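Home | Forums | Grippers and Arms | Search | Log in

Topic: How many demos before you train?

skidow
Posted 11/02/2022
We're gathering teleoperated examples on a two-arm setup and have 106 so far across two tasks. I'd like to train now. My workmate wants to carry on into August. The tasks are:

1. Foam shapes. Gripper open on both sides of the block, then close. Wrist view: 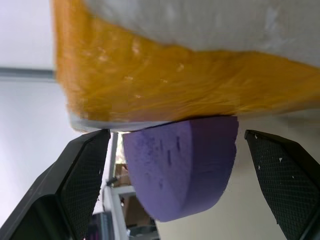
2. Bottles and carton. One arm handles the bottle and the other is free to steady the carton.

Anyone got a number that worked?

granura_bench
Train now. We got a usable policy from 30 on a task like your first. You learn more from watching it fail than from another week of driving.

zustent
Disagree. 30 is fine for a block but not for glass bottles in a tight carton. The angle going in and out of the slot matters, and you need plenty of spread there.

skidow
The angle is what worries me too. This is the sort of tilt we get with the right arm: 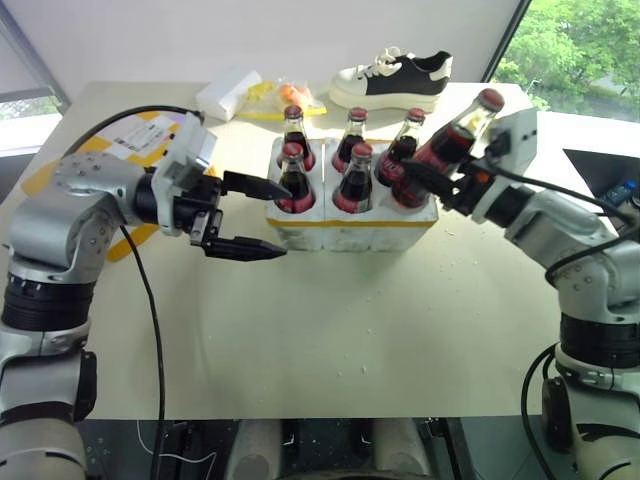
Each operator tilts differently, and I can't decide if that counts as useful variety or just noise. We've thrown out 12 runs for jerky driving.

zustent
Keep the tilts, drop the jerks. I'd also move the carton between runs.

granura_bench
Still say train first, then move the carton.

skidow
Fair enough. I'll train on the foam task tonight and keep collecting bottles.

Contact us | Copyright Stöckli Forums | Back to top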